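Why Does a Wooden Table Have Lines?

Look closely at a wooden table, a desk or a door. Do you see thin lines running across it? Those lines are called the grain. They were made while the tree was alive, long before anyone cut it up to build furniture.

How a tree makes lines

A tree grows a little wider every year. The new wood forms just under the bark, all the way around the trunk. In many places, a tree grows fast in spring and makes pale wood. In summer it slows down and makes darker wood. One pale band and one dark band together make one ring.

If you look at a tree stump, you see the rings from the top. A stump with 17 rings came from a tree that was 17 years old when it was cut down. Some trees live much longer than that. A few kinds can live for more than 3000 years.

From rings to stripes

A table is not usually made from round slices of tree. The log is cut the long way, from one end to the other. When the saw goes through the rings this way, they show up on the board as lines.

If the saw goes straight through the middle of the log, the lines are mostly straight and close together. If it cuts nearer the outside, the lines bend and make tall arches or long loops. Woodworkers call these shapes cathedrals, because they look like the pointed windows in a big church.

Grain on a light wooden tabletop:

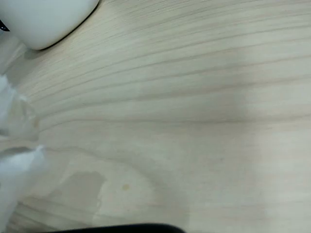
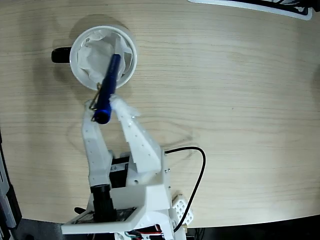
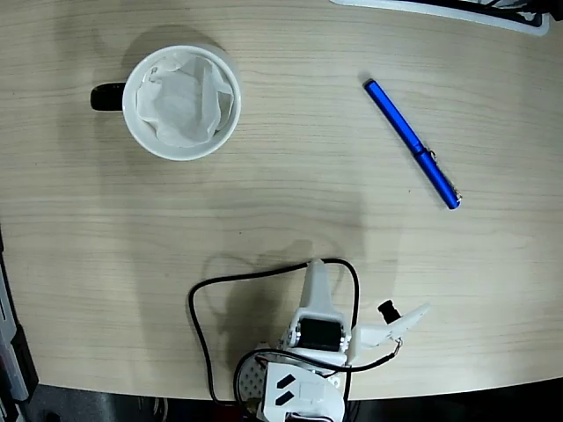

Knots

A knot is the place where a branch grew out of the trunk. The trunk kept getting wider and grew around the bottom of the branch. When the board is cut, the branch shows up as a dark circle or oval. The lines near it have to curve around it, like water going around a rock in a stream.

Is it always real wood?

Some tables only look like wood. They have a printed sheet on top with a picture of grain on it. One way to check is to look at the edge of the table. In a solid board, the lines often carry on over the edge and down the side. You can also look for two patches that match exactly. Real boards do not repeat, but a printed pattern can.

Try it: make a grain rubbing

You will need 2 sheets of thin paper, a crayon with the wrapper taken off, and a piece of rough, bare wood. Old fence boards work well. Smooth tables do not, because the grain has been sanded flat.

Lay the paper on the wood and hold it still. Rub the side of the crayon gently over it, going in one direction. The raised lines will show up darker. Use the second sheet on a different piece of wood and see how the two patterns compare.

Words to know

Grain: the lines and patterns in wood.
Ring: the wood a tree adds in one year.
Knot: the part of a board where a branch once grew.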